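Can a Machine Clear the Table Yet?

Posted 5 January 2019

My sister-in-law asked me over the holidays when she could buy a robot that would pick up after her children. She has two of them, and a living room floor that is hard to cross in socks. She reads the same headlines I do, and the headlines say soon. I work in the office of a company that packs hardware for cabinet makers, and I have spent part of the last few years listening to people who want to sell us machines. My answer to her was no, and not for a good while. She thought I was being gloomy, so I am setting down the longer version.

Start with what machines already do well around a house. A dishwasher washes dishes better than I do and uses less water. A washing machine took a whole day of hard labor out of the week. Neither of them has an arm or a camera. They work because somebody agreed to do the awkward part, meaning the loading and the unloading, and left the machine a closed box where the same thing happens every time. Most of the chores that are left in a home are the awkward part. Picking things up, figuring out what they are, and putting them where they go is nearly all that remains, and it is the work a machine is worst at.

The shop floor is the same story with better lighting. We have a carton sealer at work that has run for years with very little fuss. It closes 300 boxes an hour if someone keeps feeding it. The feeding is done by people. Each order is a mix of hinges, knobs, dowels, brackets and small wooden blocks, and the person at the bench reaches into a bin, pulls out the right number, turns them so they lie flat, and drops them in the carton. A new hire learns it before lunch on the first day. No machine we have been offered can do the whole of it at a price we could pay.

We have been offered a few. Last September I went with Felista Chege, our floor supervisor, to see a system from a firm called Jinovero. It was a good visit and they were decent people. Their arm picked shrink-wrapped packs out of a tray and set them on a belt, and it did this for as long as we stood there. Then Felista took a loose corner block from her coat pocket and put it in the tray, leaning against the side. The arm went down, touched it, came back up with nothing, and tried again in the same spot. After the fourth try the engineer reached in and laid the block flat. It picked it up fine after that.

I don't tell that story to make fun of them. The engineer told us plainly that the tray, the lights and the packs had all been chosen to suit the arm, and that a bin of mixed parts was a different job. I respected him for saying it. But it is the different job that we have, and it is the different job my sister-in-law has too.

It helps to look at how small the task is at the point where it gets hard. Forget the kitchen and the warehouse, and think about one little piece lying at an angle on a plain surface, with an arm above it.

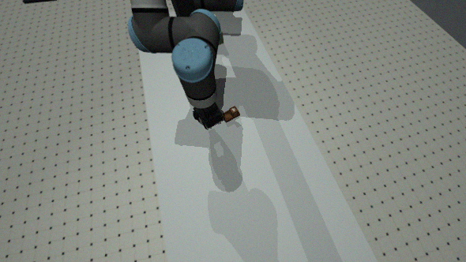
A simulated arm with its gripper just to the left of a small brown object.

A person wouldn't call that a chore at all. You would pick the piece up while talking to someone else. For the machine, that moment is full of questions. Where does the piece end and its shadow begin? Which way is it turned? If one side gets pinched first, will it slide, or roll over? How hard should the fingers close? Our hands answer these things as they go, mostly by feel, and fix small mistakes before we notice we made them. Many robot grippers have little sense of touch or none, so a mistake is only found out when the hand comes up empty.

A lot of the research is now done in simulation, and I think that is sensible. A computer can try a grasp all night without wearing out a motor or dropping anything on a foot. I have a friend, Beatrice Koech, who works on this for a small lab called Odier, and she is patient with my questions. She told me that one of her programs might practice picking up the same block 1000 times before breakfast. When they move it over to the real arm, it does worse. The real block has a bit of glue on it, or the table is slicker than the one in the computer, or the sun comes through the window. She can add some of that to the simulation – odd lighting, different weights, rougher surfaces – and it helps. Then something else comes along that no one thought to add.

I asked her what success rate she would want before she put a robot in her own kitchen. She said the rate bothered her less than what happened on the misses. If a robot fails to pick up a sock, the sock stays on the floor. If it fails with a glass, there is glass on the floor, and now you need a second robot or a broom. I had been thinking only about speed, and I have thought about her answer a good deal since.

Speed matters too, though, and I find people skip over it. Demonstration videos are often played faster than life. Watch for the little label in the corner. A towel folded in a minute and a half on screen may have taken a quarter of an hour in the room. That might be all right at home, where the robot could work while you sleep. It is not all right on a bench where a person fills a carton in less time than it takes me to type this sentence.

There is another side to this, and I should give it fairly. Loswood, a competitor of ours in the next county, put in a picking arm and kept it. They did it by changing everything around the arm. Their small parts now come from the supplier in molded trays, all facing one way, and they dropped 280 slow-moving items from the catalog so that what was left would fit the trays. Their manager tells me the arm pays its way. I believe him. It shows that a machine can do the job today if you are willing to turn the job into one that suits a machine. For a factory that can be a fair trade. We looked at doing the same and decided our customers buy from us because we carry the odd items.

In a home I don't see who would make that trade. You could keep every toy in its own molded tray, but anybody who could get children to do that would not need the robot. People live in houses in a loose way and they should be able to. The furniture gets moved, the dog lies down in the hallway, and a new kind of cup arrives as a gift. A helper that can only work in a tidy house has its purpose backward.

I also hear that it is only a matter of computing power, and that chess looked impossible once as well. Maybe. Chess has a board that stays put and pieces that never get sticky. I am more persuaded by the progress I have seen in vision, where software can now name the things in an ordinary snapshot far better than it could when I started at this job. Knowing that something is a mug is a real step. Getting hold of it by the right end, when it is half under a newspaper and still has coffee in it, is a good many steps further on.

So what should a person do who is asked to spend money on this? At work, my advice has been to buy machines for the parts of the job that never change and pay people properly for the parts that do. We are about to order a second sealer from Muli, which is dull equipment with a long parts list and a phone number that gets answered. Felista wants a height-adjustable bench for each packer and I am going to back her on it. The benches will do more for our output this year than any arm I have been shown, and they will be easier on people's backs.

And I would ask salespeople for one thing. Let the customer bring the parts. Let us tip them out on the table however they fall, turn our chairs to face it, and watch at normal speed for an hour with no one reaching in. I would drive a long way to see that, and if it went well I would come home and tell my boss we had been wrong.

As for my sister-in-law, I suggested a bigger toy box with no lid. She has ordered one.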